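My First 100 Tries at Teaching a Robot to Push a Button

I've been told all my life that I'm a patient teacher. I taught two nieces to drive stick. I taught my father to text. So when the folks at Brinel offered me a spot in their weekend course on showing robots how to do things, I figured I'd be bringing some natural talent along with my lunch.

The course starts you off in simulation, in a program they call Fetia. You sit at a desk with a controller in each hand, and whatever your hands do, the two arms on the screen do too. More or less. Mostly less, that first morning.

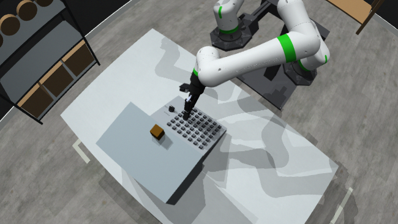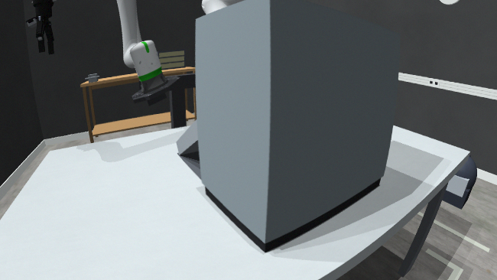
Virtual tables, virtual robots, real sweat.

The idea is simple enough. You don't write any code. You drive the arm through the job yourself, the software records every move, and then you do it again, and again, until there's a pile of good runs for the robot to learn from. My goal for the weekend was 100 keepers. A keeper is a run you'd be happy to have copied, so if you wander off course and bump into the table, you hit the discard pedal with your foot and start over. I got very good at the discard pedal!

What threw me was how much my own hands do without telling me. When I press a button at home, I feel it give, and I stop. In Fetia there's no give. You watch the fingers come down, you watch the shadow come up to meet them, and you guess (I learned to love that shadow - it was the best depth gauge I had). For the first hour I kept stopping short and hovering there like somebody afraid of waking a baby. My instructor leaned over and told me the robot was going to learn the hovering too. If I paused for a second over every button, so would it, forever.

So I quit hovering. Then I went too fast, and she had me slow down again.

By lunch on the first day I had eight keepers. Eight! The guy at the next desk had already filled a page of his log sheet and was eating a sandwich with one hand while he drove with the other, which I'm pretty sure is against the rules. But something loosened up in the afternoon. I stopped looking at my hands. I started leaning in my chair when I wanted the arm to lean, the way you do with a video game, and the runs got shorter and a whole lot smoother. By Sunday at closing time I was at 90, and they let me stay late to finish.

They trained on my recordings overnight and emailed me a clip. I watched it at the kitchen counter before coffee. The arm came in a little from the side, dipped its wrist, and swung down toward the target, and I knew that dip. It's mine. I do it when I'm reaching for the salt.

Brinel runs the course again in May, with a second weekend on real arms for anyone who's done the first. You don't need any background, but wear comfortable shoes for the pedal and bring a cushion, the chairs are terrible. I've already signed up, and I'm practicing my light switches.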